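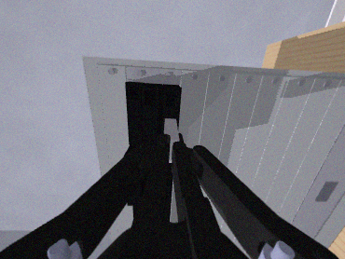
Figure 1. Slotted enclosure, light grey.

4. Siting and ventilation

Read this section before fitting any Redar storage unit or Paiva power unit. It applies to open racks and closed cabinets. Floor loading is covered in section 3.

4.1 Choosing the position

1. Choose a level surface away from radiators, windows and water pipes.
2. Leave 9 cm clear behind the rack for cables and exhaust air.
3. Check that the door of the room can be opened fully with the rack in place.
4. Measure the room temperature at the height of the top slot, with the heating on.

Note: A reading taken in winter is of little use. Repeat step 4 in July.

4.2 Arranging the units 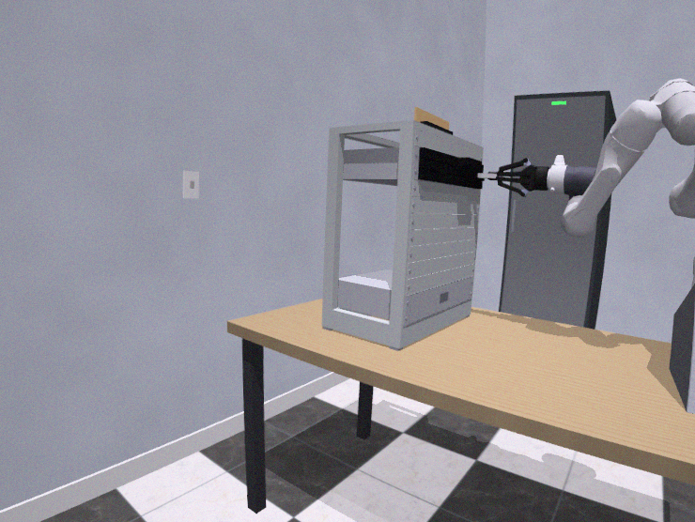
Warm air collects at the top of any rack, and units that give off the most heat should be placed with that in mind. Batteries go at the bottom, both for weight and for temperature. A device in the uppermost slot, such as the black one in Figure 2, gets the air warmed by everything beneath it. With the side of the rack largely open, as it is there, part of that heat escapes sideways. In a closed cabinet it does not, and the top slot should be kept for passive equipment such as patch panels.

1. Fit the Paiva power unit first, in the lowest position.
2. Fit the Redar units next, working upwards.
3. Cover unused positions at the front with blanking plates. Gaps let exhaust air return to the intake side.
4. Tighten all front fixings by hand, then a quarter turn with a screwdriver. Do not use a powered driver.

Caution: Disconnect the mains supply before moving a unit from one position to another. The front switch does not isolate the power unit.
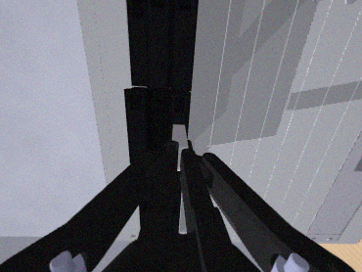

4.3 Setting the temperature alarm

1. Open the Zokell monitor and select Environment.
2. Set the warning level to 54 °C and the delay to 7 minutes.
3. Set the shutdown level to 84 °C. Do not raise it.
4. Select Save, then Test. The buzzer sounds once.
5. Write both levels on the label inside the back cover.

If the buzzer does not sound, check that the Drimel sensor lead is fully seated and that Mute is off. The sensor must hang free in the air. Taped to a metal panel, it reads the panel.

4.4 After the first week
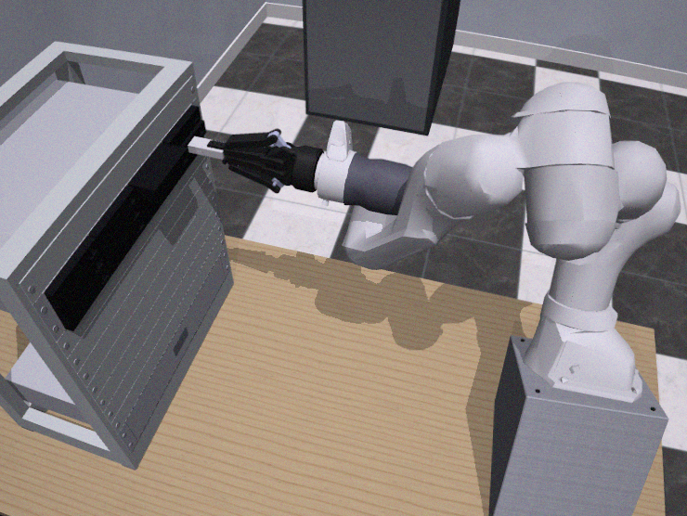

One site wrote to us that its warnings came only at weekends, when the building's air handling was switched off, and asked whether the delay could be made longer. It can, up to the limit shown in the monitor, but the temperature in the rack will be the same. Check the air handling timetable first.

1. Export the log from Zokell and look for the highest daily reading.
2. Compare it with the reading from 4.1, step 4.
3. If the warning level was reached on any day, move the warmest unit down or increase the clearance at the rear.

Section last revised 22 Aug 2022.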